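# Two-finger hand-held gripper

A two-finger hand-held gripper is a pair of robot fingers on a handle, so that you work them with your own hand and leave the arm out of it. I've been keeping this page since November, mostly for people joining our group who want to know which one to grab off the shelf (and which one to leave there!). It covers the types I've used myself, plus a few notes from Patricio Cantero, who has far more patience for clothes than I do.

## How it works

You squeeze a trigger, a linkage turns, and two fingers close on whatever sits between them. A camera looks down along the fingers the whole time, and the recording is later used to teach a real arm the same motion. The nice part is speed. Setting up an arm in someone's home eats a morning, while a hand-held tool comes out of a bag and you're working before the coffee is ready.

The linkage matters more than newcomers expect. On a pivoting design the fingertips swing through a small arc as they close, so the gap changes and the tips also move forward a bit. On a sliding design they stay level. I like pivots for cloth, but I know people who can't stand them, and we've had this argument many times.

## Fingers and pads

Bare plastic fingers are fine for boxes and hopeless for fabric. Soft pads on the inner faces give you some grab, and they forgive you when you come in a little crooked. Blue is handy for pads too, as it's easy to pick out in the video against most household stuff.
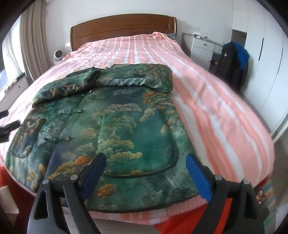

Padded clothing is where I'd start any comparison. A thin T-shirt pinches up with nearly anything, but a quilted or padded jacket pushes back, and the fingers tend to skate over the top layer before they find an edge. Hems and collars are your friends. Patricio goes for the hem first, every time, with the fingers nearly flat to the bed; I come in steeper and get worse results, so do it his way.

Glossy fabric is its own headache. It slides, and it throws light back at the camera. Busy prints are a mixed bag: good for tracking position, bad for seeing where a pocket starts.

## The Vukard and the Jornier

We own two kinds. The Vukard is the heavier one at 429 grams, with a stiff trigger that my hand complains about after 18 grasps or so in a row. The Jornier is a featherweight by comparison (176 grams, lovely) but its fingers flex sideways when you drag something heavy, and then your recording shows a grip the real arm won't copy.

Visitación Esteban ran both through the same nine garments at the Villanueva apartment, swapping tools after each one. She preferred the Jornier for shirts and the Vukard for coats and jackets. I'd agree with that, though I still take the Vukard for everything out of habit.

## Cameras

A wide lens catches both fingertips and most of the room, which helps later when the software works out where the tool was. The price is bent edges and dark corners. Narrow lenses look nicer and lose track the second you turn toward a plain wall. We tried one at Pustby and went back to wide the same afternoon.

Check the lens for fingerprints before you start. I forget this constantly.

## Open questions

We still don't have a good way to record how hard you're squeezing. Visitación wants a sensor behind each pad, and I'd like to try a spring in the trigger first. Wrist angle limits need their own section too, and I'll add one when the new mounts arrive.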